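Plostura Utility Table, White: Review After Seven Months
Reviewed by Shanti Bisht

Rating: 4 out of 5

I bought this table to fold laundry on. Before that we used the bed, which meant the pile had to be moved every night whether it was finished or not. The Plostura has a rectangular white top and four screw-in legs, and it comes in two lengths. I have the longer one. It has been in daily use since it arrived, for towels and sheets mostly, and for cutting fabric when my sister-in-law is over.

Ordering and delivery

I ordered from Lemis on a Friday and the box came the next week. It was one flat carton with foam at the corners. One corner had been crushed, but the foam had done its job and there was no mark on the top. The order number was 3,268 and I mention it only because the packing slip inside said 1,203, and I had to call to find out whether I had been sent someone else's table. I had not. The slip was wrong and the table was right. The woman on the phone was polite and corrected the order while I waited.

Assembly

The legs screw into plates that are already fixed to the underside. You need a Phillips screwdriver for the cross brace and nothing else. The instructions are one sheet, drawings only, and the drawing for the brace shows it facing the wrong way. If the holes do not line up, turn the brace over. I did it alone in under an hour, but turning the table onto its feet is a job for two people. Do not drag it up by two legs. My neighbor did that with hers and bent a plate.

The feet adjust by turning them. Our floor slopes toward the window, and I needed nearly the full range on one foot to stop the table rocking.

The surface

I was looking for a plain white top, and for sorting dark socks it is very good. Pale things are harder. White pillowcases disappear against it under the ceiling light, and I have folded one with a second one stuck to it more than once. Colors like mint or light gray show up fine.

The finish is smooth, so fabric slides. For folding that is mostly useful. You can pull a bath towel across to you by one edge and it comes without catching. Thin fabric slides when you don't want it to, and if I am cutting I put a mat down first. A steam iron is not allowed on it according to the sheet, and I have not tested that.

Cleaning takes a damp cloth. Ballpoint came off with a little dish soap. Tailor's chalk in blue left a faint line that needed three goes. Lint shows, so I wipe it down before folding anything light.

Size and height

Check the height before you buy. I am five foot four and it suits me standing. Kumudini Karunaratne, my sister-in-law, is taller and gets a sore back after half an hour of pinning. There is no height setting beyond the feet, and those only give you a small amount.

The length is enough for a bath towel laid out flat with a finished stack at each end. A fitted sheet hangs over the sides. A hand towel or a dishcloth looks lost on it, and you have space left over for whatever else has to be on the table that day.
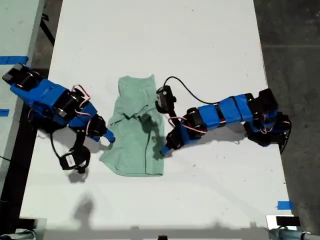
Compared with the Nilenel

I used the Nilenel folding table at my mother's place for most of October. It packs away, and if you have no spare wall that settles the question. The top is textured and speckled, and towels drag on it. It also bounces in the middle when you press down to flatten a stack. The Plostura does not bounce. It does not fold either, so it stays where you put it.

The Roy trestle set is cheaper than both, but you supply your own top and I did not want to.

What I would change

The edges are square and a bit sharp on the forearms. A rounded front edge would help. I would also like a shelf or a rail underneath, as the basket lives on the floor and gets kicked.

The adjustable feet leave small round dents in vinyl flooring. Felt pads fixed this, though they are not included and you will need the larger size.

Would I buy it again

Yes, in the same length. If you mainly sew, try one in person first and check it against your own height.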